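Finally sorting out the desk corner. I gave myself two evenings for it. Desk is the Holmgren one with the white legs, bought in May for 223 with delivery.

The rule is that anything staying on top has to earn its spot. So far that means one book, two small plants and the black box with the yellow drawer. Pens and chargers go in the drawer.

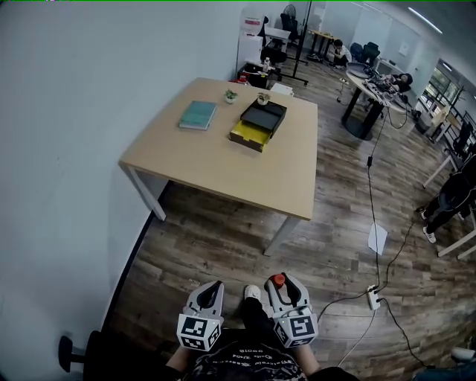
Jotatier replied to ask if the plants get enough light that far back against a wall. Mine have done fine so far. I water them every 2 weeks and move them to the windowsill when they look tired.

Cables are next. The power strip is still on the floor and I want it up under the desktop. Looking at a Notus tray, but it only holds 200 mm of strip, so I have to measure first.

Papers are last. Most of them can be recycled. The rest go in a folder in the hall closet.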